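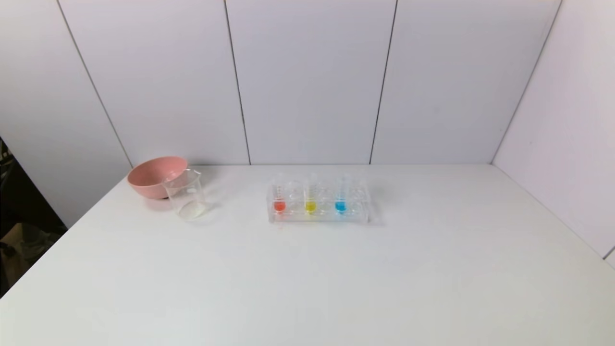 Slide 1. Moving drums by rail
Pantelis Drakos, Kouris. Say who we are: 15 tank and drum wagons, one depot at Sedon.

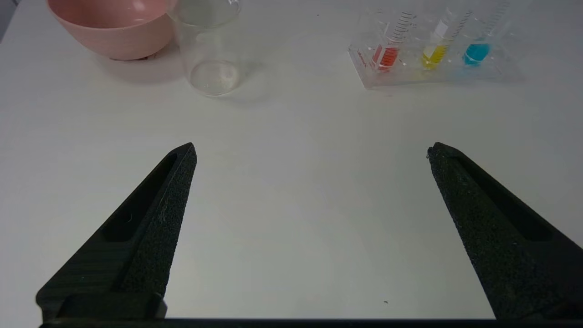
Slide 2. Why we left the road
Dravel route had 7 late loads in December. Rail takes longer — but the slot is fixed. Pause for questions.
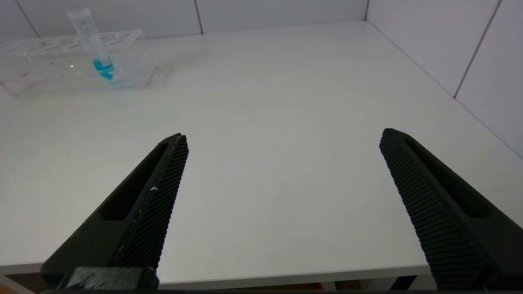
Slide 3. Paperwork
Cumex sends the safety sheets the day before. Check UN numbers against the drum labels.

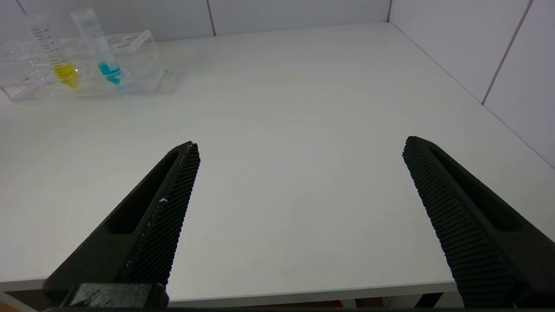

White tabletop, gripper open
Hand over to the depot team.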